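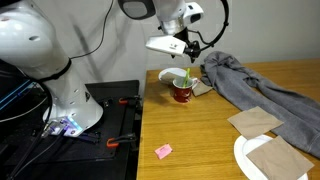 **How often should a home water softener be regenerated?**

Set it by the volume of water used, with a calendar override as a backstop. The volume setting depends on the hardness of the supply and the amount of resin in the cylinder.

## Before you start

This guide covers single-cylinder softeners with a metered valve and a separate salt bin. Twin-cylinder units manage their own changeover and are set differently. The menu names below are those on the Fulleck valve; other makes use similar wording.

You will need:

- a hardness test kit (drop type, not paper strips)
- the resin capacity from the rating plate
- a torch
- a bucket

## Measure the hardness

1. Draw the sample from a tap upstream of the softener. The garden tap is usually unsoftened.
2. Run the water for a minute, then rinse the test tube with it twice.
3. Add the reagent one drop at a time, swirling after each drop, until the colour changes completely.
4. Convert the result to grams of hardness per litre, as calcium carbonate. Divide a reading in mg/l by 1,000.

Suppliers publish hardness by zone, but zones get re-drawn. Mimetdale and the lower end of Plurngate share a postcode and are fed from different boreholes, so a figure looked up for one is wrong for the other.

## Work out the volume setting

Divide the resin capacity, in grams as calcium carbonate, by the hardness in grams per litre. The result is the volume in litres that the cylinder can treat between regenerations.

Subtract one day's household use as a reserve. A metered valve that reaches its limit in the afternoon normally waits until the night to regenerate, and the reserve covers the gap. If the calculation gives 3,000 litres, enter 3,000 less the reserve.

Use the capacity quoted for the salt dose you intend to run. Many plates list two. The higher capacity needs a heavier dose and gives less softening per kilogram of salt.

## Enter the settings

1. Hold **Menu** for 5 seconds to unlock the valve.
2. Go to *Volume* and enter the figure.
3. Go to *Override* and enter 6 days. This forces a cycle if the house is lightly used.
4. Set the start time to 4 am, or any hour when no water is drawn. Hard water passes through to the taps during the cycle.
5. Press **Menu** again to save. The display returns to the clock.

The clock does not adjust itself in spring and autumn.

## Check the first cycle

Start a manual regeneration and stay with it. Confirm flow at the drain line during backwash, then shine the torch into the brine well: the level should fall during the brine draw – slowly – and recover during refill. If it does not fall, clean the injector screen. Keep the bucket under the cap as you remove it.

Retest at the kitchen tap the next morning, provided that tap is on the softened side.

*Carbone valves: the override is under "Days", in the installer menu. Correction from Ilaria Lo Presti, November.*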